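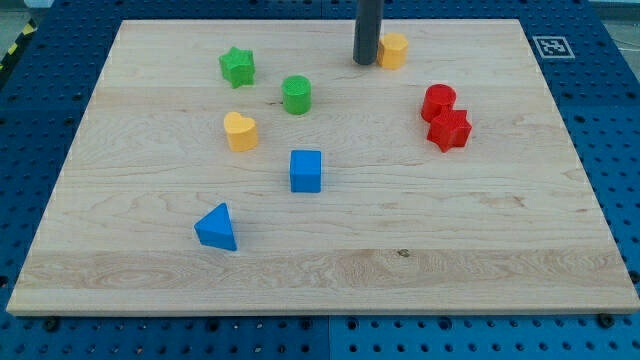 The maple board with the shape blocks on it, and the rod just above.

I've been promising a post on the block-pushing project since February, and tonight I finally have a cup of tea and a free hour, so settle in. The idea is simple enough. I drive the arm by remote control, it records everything I do, and later a program studies the recordings and tries to do the same thing on its own. There are no fingers on the end for this one, just a rod, so every move is a push or a nudge.

My goal for the week was 50 good runs of a single instruction, "bring the yellow heart over to the yellow octagon." I got 30. I'm not too sad about it! The heart is a stinker, to be frank. Push it a hair off center and it swings around and wanders off toward the green blocks, and then you have to creep around the other side and coax it back. The cylinders aren't much better (they roll around the rod like they're buttered), but the cube is a dear and goes wherever you ask.

What surprised me most is how much my own mood ends up in the recordings. My first 7 runs were so jerky I threw them all out. Then I slowed down, put on some music, and started pausing for a breath before each push, and now I half wonder whether the robot will learn to pause too.

Next up is the red pair. I want to teach it to slide the star away from the cylinder without dragging both along, and I've tried that two different ways so far with very mixed feelings. If any of you have driven an arm with a gamepad and found a stick setting you like, please leave it in the comments, my thumbs would be grateful.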